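Home | Forums | Walkthroughs | Maps | Members | Search

Barnbridge Player Forum > Guides > Fullthorpe Cellars: the third gate

dmanalastas
This thread concerns the third gate in the Fullthorpe Cellars. The published walkthrough directs players to pull the north lever first. In the current version of the game that order closes the gate and summons 6 wardens. I propose that the entry be amended to read: south lever, then east, then north. Players should save at the well before proceeding.
Dexter Manalastas, Guide Editor

Pesix
The proposed order is correct for parties that enter from the well. It is not correct for parties that enter through the Dela Peña crypt, where the east lever is already down on arrival. The entry should give both routes.

tsalem
I must disagree with the previous reply. I entered by the crypt in November and found the east lever up. My party held 2,658 gold at the time and had not spoken to the ferryman. It is possible that the ferryman's quest sets the lever.
Tarek Salem

Pesix
My party had completed the ferryman's quest. I withdraw the general statement but maintain that the entry must mention the crypt.

dmanalastas
Noted. The draft now carries a separate line for each entrance, with the ferryman's quest listed as a condition. Members are also asked to confirm the contents of the iron chest behind the gate. The guide gives 100 gold and a frost ward.

lowlantern
I received the gold and no ward. The chest appears to vary, and I do not think the guide should promise an item.

tsalem
I received the ward on two separate saves. I would keep it in the guide and mark it as a possible reward. Removing it would be of no help to players who need it for the lower level.

dmanalastas
It will be marked as possible. The map of the lower level remains under review.

Contact the moderators | Copyright Barnbridge Player Forum | Back to top

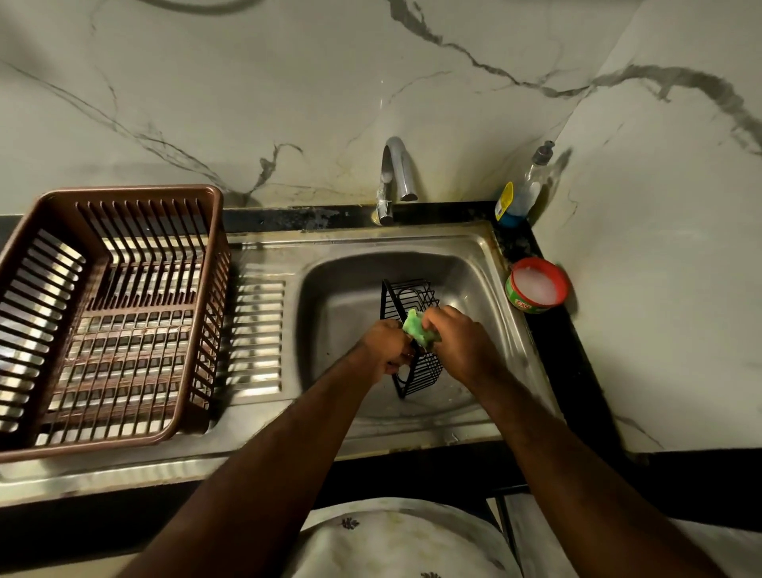 Can the wardens be avoided after the wrong lever has been pulled?

Players may retreat up the stairs to the well before the gate closes, and the wardens will not follow past the first landing.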